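Last updated: March

3.2 Cell setup and upkeep

The cell is two arms facing each other over an open patch of floor, one Getine controller for both. Left and right are named from the operator's chair, not from the robot base. We changed this once midway and regretted it, logs before run 137 have the sides swapped. Corrected in the released files.

Task used for all upkeep checks is the cup rack. Two cups start on the floor, rim down, and have to end on the rack, one per arm of the rack. Cheap parts, easy to replace, and the cup wall flexes enough to show bad finger alignment early. A stiff block hides it. Rack position is set by eye against the seam lines in the floor. We tried tape but the tape moved.

Fingers. Black, tapered, mounted in pairs with two screws each. The tip is the part that wears. When a tip rounds off the cup starts to rotate in the grip during the lift, and the rim comes in tilted at the rack. Swap both fingers of a pair together, never one. After a swap: close fully with nothing between, zero the width, open, close again, read the width. If the second reading is off, the screws are not seated. Most of our early faults were this and we blamed the Jitpraphai driver for weeks.

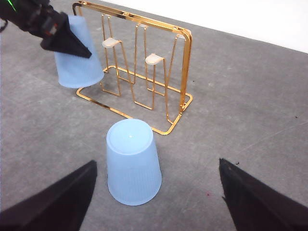

Figure 4. Wrist view during a rack check. One cup held inverted at the left end of the rack, second cup on the floor between the open fingers of the other gripper. Both rack pads free.

The wrist camera is the first thing to look at when a check fails. Both fingertips of its own gripper should show at the bottom of the view with the gripper open, as in Figure 4. If one tip is missing the bracket has turned. Loosen, turn back, tighten, then redo the hand-eye calibration in full. We skipped the calibration a few times to save the afternoon and each time lost more than the afternoon.

Cable strain at the wrist was the other steady problem. The stock clip from Stitora holds the camera cable too close to the last joint, so it pulls at full rotation and the stream drops for a moment. The drop is short, the recorder does not flag it. We moved the clip one link back and left a loop of slack. No dropped streams in the runs after, though we did also replace the cable at the same time so we cant say which of the two fixed it.

Cleaning. Floor wiped before the first run of the day. Fingers wiped with a dry cloth, no solvent, it softens the surface coating. Camera cover glass last. Rack pads get checked by hand for play, a loose pad turns under the cup and the placement is scored as a miss when the arm did nothing wrong.

Log totals. 3,575 cup placements were attempted over the whole period, on the final finger design 2,367 of these. The earlier ones are kept in the release but marked, and we would not train on them without looking at the wear notes first. Wear notes are free text, written by whoever was on shift, and teh quality varies a lot.

Restart after a fault is manual. Operator takes any held cup out of the fingers first, then clears the fault, then homes one arm at a time, upper arm before lower. Homing both together worked on the old Zurnham cell because the arms were further apart. On this one they can touch near the rack. The interlock catches it but the stop is hard and the width zero is usually lost, so back to the finger procedure above.

Amnuay Saengthong wrote the first version of the check sheet and did most of the finger swaps. The sheet is in the supplement, with the torque values. Values for the camera bracket are still missing there, we tighten by hand and mark the screw head with paint.

14 shares | 3 comments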